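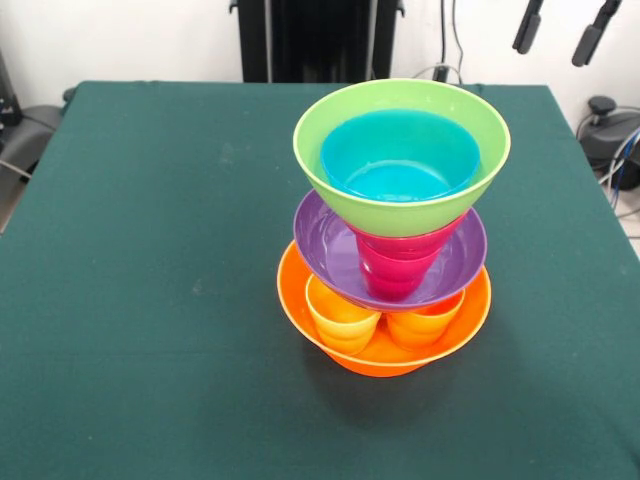
플라스틱 그릇 쌓기는 세 살짜리도 한다. 그래서 프라쿠사이드(Prakusside)의 소프트웨어 팀이 이 놀이에 몇 달째 매달려 있다는 이야기를 들었을 때, 나는 반나절이면 취재가 끝날 줄 알았다. 결국 이틀을 있었고, 마지막 날에는 저녁 먹으러 가자는 말을 두 번이나 못 들은 척했다. 그만큼 재미있었다!

연구실의 작업대에는 짙은 청록색 천이 깔려 있다. 그 위에 주황색 대접을 놓고, 대접 안에 작은 컵 두 개를 나란히 세우고, 컵 위에 보라색 그릇을 얹는다. 다시 분홍 컵, 연두색 그릇, 파란색까지 올라가면 탑 하나가 된다. 팔은 시중에서 구할 수 있는 평범한 물건이고 그리퍼도 특별할 것이 없다. 팀이 직접 만든 것은 그 뒤에서 돌아가는 코드다. 보고, 고르고, 움직이고, 놓고, 다시 보는 과정을 맡은 소프트웨어 말이다.

## 컵 두 개가 받치는 평면

탑의 첫 고비는 의외로 낮은 곳에 있다. 대접 안의 컵 두 개가 다음 그릇을 받쳐야 하는데, 컵의 테두리는 얇은 원이고 보라색 그릇의 바닥이 닿는 곳은 그 원들의 일부뿐이다. 사람은 그릇을 살짝 내려놓고 손끝으로 흔들림을 느끼면서 자리를 찾는다. 계획 소프트웨어는 손을 대기 전에 그 자리를 계산해 내야 한다.

프라쿠사이드의 계획기는 프루소프(Prurthorpe)라는 이름으로 불린다. 프루소프는 그릇마다 접촉할 수 있는 테두리와 바닥을 후보로 적어 두고, 위에 올라갈 물체의 무게중심이 접촉점들이 만드는 다각형 안에 들어오는지 따진다. 여기까지는 교과서에 나오는 이야기다. 내가 의자를 당겨 앉은 것은 그다음부터였다. 프루소프는 무게중심이 경계에서 얼마나 떨어져 있는지를 여유값으로 남겨 두고, 그 값을 다음 층의 계획으로 넘긴다. 아래층이 아슬아슬하게 놓였다면 위층을 고를 때 조금 더 까다로워지는 것이다.

탑 전체를 처음부터 끝까지 한 번에 계획하던 시절도 있었다고 한다. 컴퓨터 안에서는 아름다웠다. 그런데 진짜 플라스틱은 도면보다 미끄럽고, 두 번째 층이 조금만 기울어도 네 번째 층의 좌표는 쓸모가 없어진다. 지금의 프루소프는 앞으로 3수만 내다본다. 한 조각을 놓을 때마다 카메라로 다시 확인하고, 계획의 뒷부분을 버리고 새로 짠다. 버려지는 계획이 아깝지 않으냐고 물었더니 개발자 한 사람이 화면에서 눈을 떼지 않은 채 대답했다. "버릴 수 있게 싸게 만드는 데 제일 오래 걸렸어요."

싸게 만든다는 말은 계산 시간을 가리킨다. 한 번의 재계획에 걸리는 시간은 180밀리초. 이 숫자를 줄이려고 팀은 충돌 검사의 순서를 뒤집었다. 전에는 팔 전체의 궤적을 먼저 만들고 탑과 부딪히는지 검사했는데, 이제는 손가락이 탑에 다가가는 마지막 구간부터 검사한다. 거의 모든 실패가 그 짧은 구간에서 나오니 안 되는 후보는 일찍 떨어뜨리는 편이 낫다. 듣고 나면 당연한데, 이 당연한 변경이 들어가기까지 코드 검토가 몇 주를 끌었다.

## 반짝이는 것들을 본다는 일

인식 쪽 이야기도 못지않게 신난다. 색이 저렇게 선명한데 뭐가 어렵겠느냐고 생각하기 쉽다(나도 그렇게 생각했다). 색으로 조각을 구분하는 일은 정말 쉽다. 어려운 것은 기울기다.

그릇 안쪽에는 천장 조명이 맺혀 허연 띠가 생긴다. 깊이 센서는 그 띠에서 값을 놓치거나 엉뚱한 거리를 내놓는다. 광택 있는 그릇 하나가 실제보다 움푹 꺼져 보이면, 계획기는 컵을 허공에 세우려고 한다. 무광 천은 이럴 때 고마운 존재다. 빛을 거의 되돌리지 않으니 적어도 바닥만큼은 믿을 수 있고, 나머지 높이를 거기서부터 잴 수 있다.

인식 모듈인 클리스몬트(Clismont)는 깊이값을 곧이곧대로 쓰지 않는다. 색 영상에서 그릇의 테두리를 찾아 타원을 맞추고, 타원의 납작한 정도로 기울기를 추정한 다음, 깊이 센서의 값과 비교한다. 둘이 맞으면 넘어가고, 어긋나면 어느 쪽을 얼마나 믿을지 픽셀 단위로 가중치를 다시 매긴다. 테두리는 광택의 영향을 덜 받고, 가려져도 호의 일부만 있으면 타원을 세울 수 있다. 화면에 얇은 선으로 타원들이 차례차례 그려지는 모습은 한참을 봐도 질리지 않는다.

겹쳐 끼운 컵은 또 다른 문제다. 분홍 컵이 포개져 있으면 바깥에서 보이는 것은 옆면의 줄무늬와 겹친 테두리 정도다. 컵 하나와 포갠 컵은 높이가 다르고 무게도 다르다. 클리스몬트는 줄의 간격을 읽어 몇 개가 포개졌는지 짐작하고, 그 짐작에 확신도를 붙여 프루소프에 넘긴다. 확신이 낮으면 프루소프는 내려놓는 속도를 늦춘다. 두 모듈이 이렇게 '잘 모르겠음'을 주고받는 인터페이스가 내게는 이번 취재의 가장 큰 수확이었다. 많은 시스템에서 인식은 답 하나만 내놓고, 계획은 그 답을 의심할 방법이 없다.

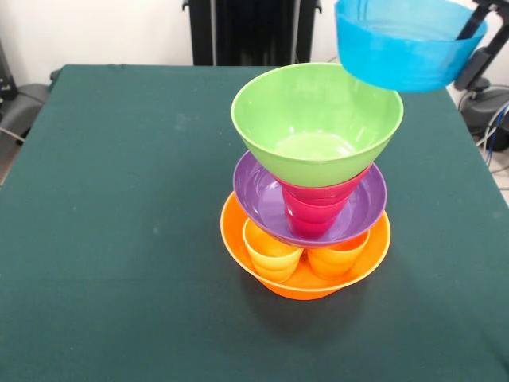
높은 곳의 조각을 다룰 때는 제어기가 주인공이 된다. 손가락이 그릇 안으로 들어가 안쪽 벽을 누르는 방식은 탑 위에서 쓸모가 많은데, 바깥에서 감싸 쥐려면 아래층과 부딪힐 자리가 너무 많다. 대신 누르는 힘이 지나치면 얇은 플라스틱이 휘고, 휘었던 것이 풀리는 순간에 옆으로 튄다. 모자라면 그릇이 손가락을 축으로 빙글 돈다.

팀은 놓는 동작을 둘로 나누었다. 먼저 위치 제어로 목표 바로 위까지 간다. 거기서부터는 힘 제어로 바꾸어, 아래로 향하는 속도를 정해 두고 저항이 느껴질 때까지 내려간다. 저항이 오면 손가락을 곧장 벌리지 않는다. 누르는 힘을 조금씩 줄이면서 손목에 걸리는 토크가 한쪽으로 쏠리는지 본다. 쏠리면 다시 힘을 주고 살짝 옮긴다. 제어 루프는 1,000헤르츠로 돌고, 이 짧은 주저함은 사람 눈에 거의 보이지 않는다. 그런데 기록을 그래프로 펼치면 꼭 손끝으로 더듬는 것 같은 모양이 나온다. 나는 그 그래프를 한 장 출력해 달라고 해서 수첩에 끼워 왔다.

## 무너진 탑을 읽는 도구

탑은 무너진다. 취재하는 동안에도 몇 번이나 와르르 소리가 났고, 컵 하나는 내 가방 옆까지 굴러왔다. 연구실 사람들은 그때마다 모니터 쪽으로 몸을 돌린다. 무너진 다음이 이들에게는 제일 바쁜 시간이다.

화면에 떠 있는 것은 몬크리프(Moncrieff)라는 기록 분석 도구다. 카메라 영상, 관절 각도, 힘 센서, 계획기의 판단이 한 시간축에 올라가 있고, 시간 막대를 끌면 모두 함께 움직인다. 비슷한 도구는 많지만 몬크리프에는 무척 탐나는 기능이 있다. 어떤 시점이든 붙잡아서 그때의 입력을 그대로 계획기에 다시 넣고, 지금 버전의 코드라면 무엇을 골랐을지 비교해 주는 것이다. 예전 선택과 새 선택이 반투명한 그릇 두 개로 겹쳐 보인다. 고친 코드가 지난달의 실패를 피해 가는지 보려고 탑을 다시 쌓을 필요가 없다.

물론 재생에는 한계가 있다. 새 코드가 다른 선택을 하는 순간부터 세계는 기록과 갈라지고, 그 뒤는 시뮬레이터에 맡겨야 한다. 몬크리프는 갈라진 지점부터 배경을 회색으로 칠한다. 단순한 표시인데 이게 회의의 풍경을 바꾸었다고 한다. 회색 구간의 그래프를 들고 와서 "고쳤습니다"라고 말하는 일이 없어졌다.

팀은 몬크리프에 쌓인 실패 가운데 33건을 골라 회귀 시험으로 쓴다. 코드를 합치려면 이 시험을 먼저 통과해야 한다. 목록에는 개발자들이 붙인 별명이 있어서, '미끄럼틀', '모자 벗기', '두 번째 컵의 배신' 같은 이름이 시험 결과표에 진지하게 찍혀 나온다. '모자 벗기'는 손가락을 빼다가 맨 위의 조각까지 도로 들어 올린 경우다. 이 시험 하나 때문에 손가락을 빼는 경로를 따로 계획하는 기능이 생겼고, 지금은 프루소프에서 가장 손이 많이 간 부분이 되었다.

## 순서를 고르는 즐거움

마지막으로 본 것은 아직 실험 중인 기능이다. 지금까지 탑의 설계는 사람이 정해 주었다. 주황색이 맨 아래, 그 안에 컵 두 개, 하는 식이다. 새 기능은 조각의 목록만 받고 설계까지 스스로 찾는다. 조건은 최대한 높게 쌓되 층마다 정해진 여유값을 지킬 것.

탐색 화면을 켜 놓으면 가지가 뻗었다가 잘려 나가는 나무가 보인다. 초반의 후보들은 엉뚱하다. 큰 그릇을 죄다 뒤집어 놓고 시작하는 탑이 있는가 하면, 컵만 외줄로 세우려다 여유값에 걸려 곧바로 탈락하는 탑도 있다. 그러다 어느 순간 넓은 그릇과 좁은 컵이 번갈아 나오는 모양이 살아남기 시작한다. 사람이 정해 준 설계와 닮은 구석이 있어서 모여 있던 사람들 사이에서 작은 환호가 나왔다. 탐색기는 거기서 한 가지를 더 바꾸자고 제안했는데, 보라색 그릇을 일부러 중심에서 조금 비켜 놓자는 것이었다. 위층의 쏠림을 아래층에서 미리 상쇄하려는 계산이다.

그 제안이 실제 작업대에서 통하는지는 아직 모른다. 여유값의 계산은 마찰을 상수로 두고 있고, 플라스틱 두 장이 맞닿는 자리의 마찰은 그렇게 얌전하지 않다. 팀은 한 조각을 놓을 때마다 얻는 힘 기록으로 마찰값을 갱신하는 방법을 붙여 보는 중이다. 클리스몬트의 확신도처럼 이 값에도 불확실한 정도를 함께 실어 보낼 계획이라고 한다.

이 소프트웨어를 주방이나 창고에 넣을 생각이 있느냐고도 물어보았다. 포개진 물건을 알아보고, 기울기를 재고, 조심스럽게 내려놓는 모듈은 각각 다른 작업에 떼어 쓸 수 있게 만들고 있다는 답이 돌아왔다. 다만 투명한 유리컵은 클리스몬트가 아직 테두리를 자주 놓친다. 다음 버전의 할 일 목록 맨 위에 유리컵이 있고, 그 바로 아래 줄에는 손잡이 달린 머그가 적혀 있었다.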